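Cludus build log – Andomlow workshop, bench by the roller door

Mon 21 September

First proper outdoor session with the new front wheels and the rebuilt mast. Writing this up the same night while the log files copy across. Anyone picking up the build next should read the bit about the left motor plug before powering anything.

State of the machine going out: both Okham gearmotors on, new hubs pressed and pinned, battery in the lower tray with the strap doubled. Akl running on the small board, latest config. The old config is in the folder marked January if we need to go back to it. I left the bump bar off. It still rattles and I wanted to hear the gearboxes.

Total mass with battery is a bit over what we planned. The mast is the main culprit, I used the thick tube. Cutting the top off it is on the list.

Started with straight runs on the open slabs, heading hold on, no obstacle layer. Just wanted to see how far it drifts with the new wheels compared to the old castor setup.
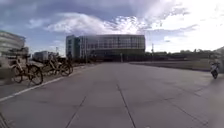 Straight-run area. Painted line and bikes on the left, slab joints running up the middle.

Results from the straight runs: drift is to the left every time, and it is steady, so I am treating it as a wheel diameter mismatch until somebody shows me otherwise. Turned the right wheel trim down one step and the drift halved. Another step and it went the other way. Left it at one step. The proper fix is to measure both tyres under load on the bench and put real numbers in the config.

The joints between slabs are fine at walking pace. At the faster setting there is a knock as the front wheels go over, and the gyro trace has a matching spike. Akl doesn't do anything silly with the spike but the heading estimate takes a moment to settle. Could filter it. Could also just put softer tyres on. I'd try the tyres first, they're cheap.

Painted line: the line finder picks it up and then wants to follow it. That is leftover behaviour from the indoor tape course and it needs a switch in the config. For today I commented it out by hand, which means the copy on the board doesn't match the copy in the shared folder. Please don't overwrite the board until I've merged it.

Longest single run was 162 metres by the wheel counters. I have not checked that against a tape. The counters read long on rough ground last time, so take it as an upper figure. 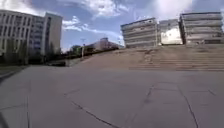
After that I turned the obstacle layer on and ran it at the slow setting. The thing I was after was false stops. Akl marks any strong dark line on the ground as a possible edge, and cracks in concrete are exactly that. With the threshold where it was for the workshop floor it stopped for nearly everything. Shade edges too. I moved the threshold up to 92 and the false stops mostly went away, although it will still hesitate when a crack runs across its path at a shallow angle. It slows, sits there, then goes. Annoying to watch but safe.

Did not let it near the stairs. It has no downward range sensor yet, and going up is out of the question with these wheels anyway. Bottom of a flight seems to register as a wall, which I can live with. Top of a flight I don't know and am not going to find out until the sensor is on. Hard rule for now: someone walks beside it with the stop button any time there are stairs in the area.

Left motor plug. Partway through the slow runs the left side cut out, came back, cut out again. Opened the side panel and the plug had backed halfway out of the Okham driver board. The latch on that housing is broken, has been since the first assembly I think. Pushed it home and put a cable tie around it. It held for the rest of the session. A cable tie is not a repair. I want a new housing crimped on before it goes out again, and a strain relief on the frame so the weight of the loom isn't hanging on the pins.

Also found one mast bolt finger-loose. Thread lock on all four next time.

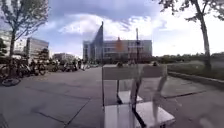
The side detector was the last thing on the test card. It is supposed to find the boundary of drivable ground on each side and give Akl a corridor to stay in. Indoors that means walls, and walls are easy. Outside it had very mixed luck. The low concrete curb next to the grass on the right is a nice clean edge and I'd expected the detector to like it, but it kept losing it where the curve starts. I think the fit is still forced to a straight line. Should be a small change, two parameters and a flag. The row of parked bikes on the left is a harder case, all overlapping wheels and gaps, and the detector drew its boundary in and out between them. A minimum gap width would sort that out. If the machine can't fit through, it shouldn't be counted as open ground.

I tried a quick hack of the gap width on the spot, typing on my knee, and got the units wrong. It refused to move at all. Put it back and left it for the bench.

Battery: ran roughly 30 minutes of actual driving before the first low voltage warning. Less than I wanted. Some of that is the heavy mast and some is the fast setting. Battery tray was warm to the hand when I lifted it out, gearmotors warm as well, left a bit more than the right. Could be the bad plug, could be the gearbox running tight. Swap the motors side to side and see if the heat follows.
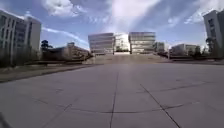
2 min left to read

Heading reference. With the compass off, Akl leans on whatever straight features it can find ahead, and on paving like this it has plenty to choose from. A long seam going straight away from the machine is ideal. The trouble comes when there is a second one cutting in diagonally, or a joint crossing the other way that comes out curved in the wide lens. It swaps between them and the heading twitches each time. I haven't calibrated the lens since the mast was rebuilt, so that has to come first before I blame the software. The checkerboard is behind the drill press.

Glare is the other problem. Exposure is set from the full image, so a bright building in the distance pulls everything down and the ground goes flat. I'll set it from the lower part only. We don't care what the sky looks like.

The camera also needs to go forward or up a touch. The front body gets into the bottom corner and the obstacle layer is masking it by hand at the moment. A longer bracket would do it, there is flat bar in the offcuts bin.

To do, in the order I'd do it:

New plug housing on left motor, strain relief on the loom
Thread lock on mast bolts
Cut mast down, new camera bracket
Lens calibration, after the bracket
Merge my config changes (line finder off, threshold, right wheel trim)
Exposure from lower part of image
Curve fit and minimum gap in side detector
Measure tyres under load
Downward range sensor – still waiting on a mount

Battery is on the slow charger, second shelf. Side panel screws are in the jar lid on top of Cludus, one is missing, I think it went down the drain grate by the door. Any M4 the same length will do.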